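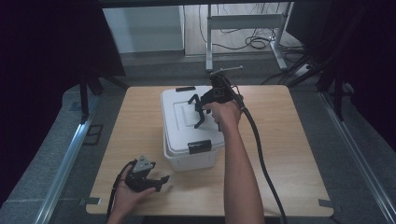 Colell storage box with two black latches -- my opinion after one winter

I bought this box in Grelside, in the household shop near the bus station, because my old boxes had lids which you only press with the thumb, and after one year the corners were all cracked. I wanted a closed lid with real latches. The Colell is white, the body lets a little light through, and the lid has one latch on each of two opposite sides. It is a plain thing and I like it for this.

First, what I use it for. I repair small things at home in the evening: lamps, zips, the straps of bags. Everything for this work was before in three biscuit tins and one drawer. Now it lives in one box on the shelf, and I take the box to the table when I need it. I mention it so that you can compare with your own use. If you want to keep flour or rice, I cannot tell you much.

The latches

They are the best part. You put the thumb under the lower lip and pull outwards, and the latch opens with a clear sound. To close, you must first hook the upper part over the edge of the lid and then push down. In the first week I did it in the wrong order and thought that the latch was broken. It was not broken, I was only impatient. The instruction paper shows it in a drawing of the size of a stamp, and it should be bigger.

New latches are rather stiff. My mother, who has pain in her fingers, could not open the box in December. Now in spring she can, but she uses two hands for each side. If the box is for an older person, please try it in the shop before you pay.

One more remark: open both sides completely before you lift. If you lift the lid with one latch still half on, the lid bends, and I think this is how people break them.

The lid

On top there is a raised rectangle, which makes the lid stiffer. A second box of the same size stands on it well and does not slide when I pull out the lower one carefully. I would not put more than two on top of each other. The raised part also collects dust along its border, and a dry cloth does not reach it properly. I use an old toothbrush.

My label did not stay on the lid for long. The surface is very smooth and the paper label came off after 15 days. A better method is a piece of card inside, against the wall of the box, where you can read it through the plastic if the writing is thick enough.

The body

The body is not clear like glass. You see that something is inside, and you see dark things better than light things, but you cannot read the small print on a packet. For me it is enough. My neighbour Hagos Zeleke has the clear model from Hailu and he says he sees everything, also the disorder, and he is a little sorry about that.

I washed it by hand with warm water and ordinary soap. The corners inside are round, so crumbs and dust come out easily. A red stain from a marker pen stayed, and I tried lemon and also baking soda. It is now pink.

Compared with others

Before this one I had a Lorkthorpe box with handles. The handles were comfortable and I miss them -- the Colell must be carried from below with both hands, and when it is full of metal parts this is not pleasant on stairs. But the Lorkthorpe lid opened by itself one Sunday on the way to my sister, and I was picking up screws from the car until the evening. With the Colell I have turned the box on its side by mistake, and the lid stayed in its place.

What I would change: bigger drawing in the instructions, two small handles, and spare latches sold separately. I asked in the shop for spare latches and they do not have them.

I would buy it again, and I have already put a second one on my list, for the Christmas lights.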